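The Bare Mattress Talk – my speaker notes
Version for the Wotora home skills evening, 02/01/2021
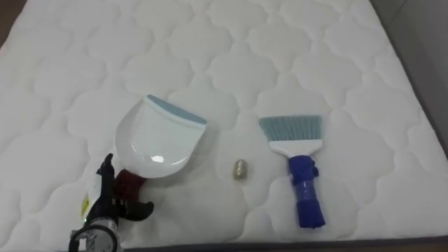
Before I start

Lights down a touch, not off. People like to see their tea. Leave the first slide up while everyone sits down and don't talk over the chairs scraping. Say hello, say where the loos are, say we'll be done in under an hour and there's time for questions.

Opening (slowly!)

Right, so. When did you last see your mattress? I mean properly see it, with everything off – sheet, protector, the lot. Wait for the groan. There is always a groan. I go first and own up: before I started giving this talk, mine had gone from one September to the next without seeing daylight, and I'm the one who stands up at the front and goes on about housekeeping.

Point at the slide. White quilted top, all those puffy rounded shapes stitched into one another like little clouds. Lovely in the shop. You lie down on it for two minutes with your shoes hanging off the end and you think, yes, I'll have that. What you don't think about is the stitching. Every one of those lines is a groove, and a groove is where things go to live. Crumbs, fluff, hair, the sandy grit that comes in on children's feet.

(If it's a quiet room, ask who eats toast in bed. If it's a noisy room, skip it or we'll be there all night.)

Why a dustpan

I love a dustpan for this job and I will not be talked out of it. The one on the slide is a plain white plastic one with a dark red handle, and the bit I want them to look at is the strip along the front edge, the blue-grey rubber lip. On a hard floor a rubber lip sits down flat and you sweep up to it. On a mattress you press it gently into the padding so the quilting gives a bit, and the crumbs have a slope to go up. With a hard plastic edge I find I'm chasing the same crumb from one end of the bed to the other.

Say clearly: this pan is for the bed ONLY. It does not go near the kitchen floor. It does not go near the cat. Mine hangs inside the airing cupboard with its own soft brush and a label on it, and my family think I'm ridiculous.

The order I do it in

1. Strip everything and get it straight into the wash. Don't put it down on the floor, you'll only pick up more.
2. Open the window and leave the bed alone. Have a cup of tea. I mean it, let it air for as long as you can stand.
3. Brush from the head end to the foot end, going with the lines of the stitching wherever you can. Short strokes. If you scrub, you push it all further in.
4. Pan at the foot end, lip pressed down, brush the last bit up and over.
5. Now the sides. Run your fingers along where the top meets the border, there's nearly always a line of fluff tucked in there.
6. Hoover last, with the upholstery tool, on low.

Someone will ask why not hoover first and be done with it. My answer is that I did it that way for years, and the big bits rattled about in the tool and the long hairs wound themselves round everything. Brush first and the hoover has an easy time of it. Somebody else will say they've got a Grokness and it copes with anything. Smile, say lucky you, move on. Don't get drawn into hoovers again.

The questionnaire bit (keep it short, they go glassy)

The Pacheco newsletter very kindly put my questions in last time and we had 1,481 replies, which knocked me sideways. I'd expected a handful! Of those, 1,319 said they change their sheets on a regular day. Big round of applause for them. But only 643 had cleaned the mattress itself in the past year. Pause there. Let them do the sum in their heads and look guilty.

And 17 people wrote in to say they didn't know you were meant to clean it at all. Be nice about this. One of them may be in the room.

Marks and smells

Bicarb, through a sieve, thin layer, leave it for the afternoon if you can. It does get down into the grooves, so brush and hoover twice. For marks, a cloth wrung out nearly dry and a drop of washing-up liquid, dabbing from the outside in. Never soak it. Check the label on your own mattress before you try anything, and if the label says no, it's no.

I used to recommend the Sona spray here but I've gone off the scent, so leave that out unless asked.

Finishing up

Let the mattress dry fully before the protector goes back on – say this twice, people forget. Turn or rotate it if it's the sort you can turn. Get someone on the other end, my back has opinions.

Then questions. Handouts are on the table by the door, and please could everyone bring their cups back to the hatch.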